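Print this page | E-mail this article

Wood grain

Grain is the word people use for the pattern of lines you see on a piece of wood, and also for the direction its fibers run. I've been writing up entries for this little reference for years now, and this is the one I get the most mail about, so I've gone back through it and let it get longer than it used to be (sorry, but wood is like that!).

Where the lines come from

A tree in a place with real seasons puts on a layer of new wood each year. The growth in spring comes on fast and tends to be paler and softer. Summer growth is slower, tighter and usually darker. Saw through all that lengthwise and the layers show up as lines. In parts of the tropics, where the weather hardly changes, the rings can be faint or missing, and the pattern you see comes from pores and twisting fibers instead.

My uncle's neighbor Teodor Björklund ran a small sawmill outside Distdale, and he once let me count the rings on a spruce he'd felled in December. I got to 34 before I lost my place and had to start over, which he found very funny.

Cuts and figure

How a board is sawn matters as much as the tree it came from. The main ways are:

Plain sawn (also called flat sawn). The log is sliced straight through, one board after another. It wastes little wood and gives you the arches and pointed loops that woodworkers call cathedrals. These boards are more likely to cup as the air gets damp or dry.

Quarter sawn. The growth rings meet the face at a steep angle, so the lines come out straight and close together. In oak you also get ray fleck, those silvery patches that I could look at all day.

Rift sawn. Very straight lines and hardly any fleck. Mostly asked for by people making table legs, as far as I can tell.

"Figure" is a wider word than grain and covers the fancy stuff – curl, quilt, bird's eye, burl. I used to mix the two up all the time, and plenty of lumber dealers still do. Curly maple got its stripes from wavy fibers, and the stripes seem to move when you walk past it. Bird's eye is still a bit of a mystery, and I've read several explanations that don't agree.

Working with it

Plane with the grain and the shavings come off clean. Plane against it and you get tear-out, little ragged pits that take forever to sand away. I learned on a pine shelf, badly. Åsmund Nordin, who taught the evening class I took at Fagerlund, had us stroke each board like a cat before we were allowed to touch a plane, and it works better than you'd think. 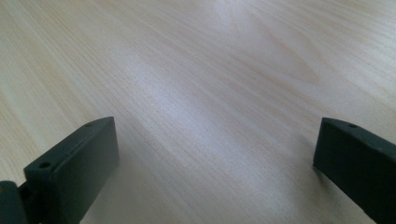 End grain drinks up stain like a sponge and goes much darker than the face, so a lot of people seal it first with thinned finish. I do this about half the time and regret it the other half. Water also raises the grain, meaning it makes the cut fibers stand up and feel fuzzy. Wipe the piece with a damp rag, let it dry, sand lightly, and you'll have less trouble with water-based finishes later on.

Other uses of the word

Leather, stone and photographic film all have a grain too, and each has its own entry. "Against the grain" in the everyday sense goes back centuries and comes straight from woodworking.

See also: Burl; Growth ring; Hand plane; Veneer

Print this page | E-mail this article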